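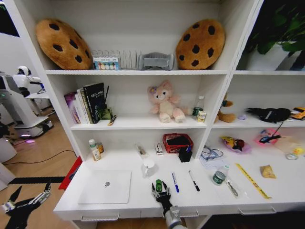
Finally did the shelves! I have been putting it off since June and tonight I just put some music on and got started, thinking it would take an hour. It took 3, mostly because I kept stopping to read bits of books I was supposed to be dusting (always the same with me, I sat on the floor with one for ages and my foot went dead).

The cookie cushions have gone up top, one at each end, and I love them there. Quang came by to drop off my charger and said it looks like a bakery, and then he wanted to know why the pink bear gets the middle spot. Because she has a flower on her head, Quang! She's staying. The brown one is off to the side and I feel a little guilty, so maybe I'll swap them next month.

The desk part is another story. I cleared it completely, wiped it down, and then everything sort of crept back, the mug and the markers and the little bottles. I still need to go through the red basket but I ran out of steam at 10 and made toast instead.

Found the receipt from Osthorpe tucked in a book too, the one I swore I'd lost, so I can take that awful lamp back. And I threw out a whole bag of dead pens. I want to get another plant, a trailing one maybe, but Mom says to keep this one alive through winter first. Watered it before bed. Back hurts.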